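Burger bar at the Cudton hall prepares for its summer season

Cudton, April 12, 2021

The burger bar in the old market hall of Cudton will open again in July, with a shorter menu and a new way to lay out the ingredients. The Arnaud kitchen, which has the stall next to the south entrance, told its customers this week that the preparation table has been arranged again from the beginning and that the first trial burgers have been put together on it.

The stall was closed through the winter. Before that it sold one kind of burger in many versions, and the queue at lunch was often long. According to the notice on the hall door, the waiting did not come from the grill. It came from the cold side of the work, where the lettuce, the tomato and the buns were kept in different places and had to be fetched again for each order.

With the new arrangement all the cold ingredients stay near one baking tray, and the burger is built on this tray from the bottom bun to the top. Cabbage and lettuce share one clear container, which can be lifted out when it must be filled. The tomatoes are cut before the service starts and the slices stand on their edge in a row, so that one slice can be taken without disturbing the next. The top buns are also placed on their edge, on one side of the tray, and the bottoms lie with the cut side up on the other.

The kitchen expects to make 50 burgers in each lunch service during the first weeks. If this goes well, the number can be raised later in the summer. The total for the season is planned at 2000, and the order for flour and sesame was made with this number in mind. The buns will come from the Dramano bakery, two streets behind the hall, which has baked for the stall since it opened. They are a little smaller than last year, and the bakery has agreed to put more sesame on the tops, as many customers had asked for it.

There are also changes in what goes inside. Purple cabbage was a side dish before, served in a paper cup with vinegar. Now it is offered inside the burger as well, finely shredded and without dressing, for those who like something with more bite than lettuce. The pickled onions have left the menu for the moment. The kitchen writes that they made the bottom bun soft too quickly, in particular when the burger was carried home. The lettuce goes directly on the bottom bun and the tomato is laid over it, and this order will be kept for every burger on the list.

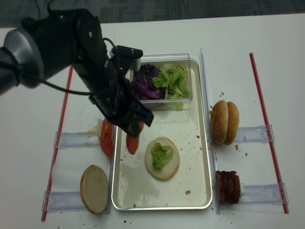 A tomato slice is held over the tray during assembly. Lettuce is already on the bottom bun, and the purple cabbage waits in the container behind.

Dry goods and napkins have been moved away from the table into a Keter cupboard beside the wall, to leave the white worktop free for the food. The hall has given the stall a second sink as well. It was requested two summers ago and the pipes are now in place, but the tap is still missing.

A burger will cost the same as before. Guests who bring their own box can have it filled at the counter - the box must be clean and have a lid that closes. Seats will be fewer this year, with 37 places at the long tables inside and none on the pavement, where the town is repairing the drains until the end of summer. Orders to take away can be collected at the side window, also when the tables are full.

A meatless burger with a bean patty will be on the menu from the first day. It is made with the same buns and the same vegetables as the others. The kitchen asks guests with a sesame allergy to say this when they order, so that a plain bun can be used, and reminds them that all the buns are prepared on one table.

Larger groups should book in advance by telephone, on extension 1544 of the market office, and leave their name and the number of burgers they wish to have. The opening hours will be put up on the hall door before the season begins.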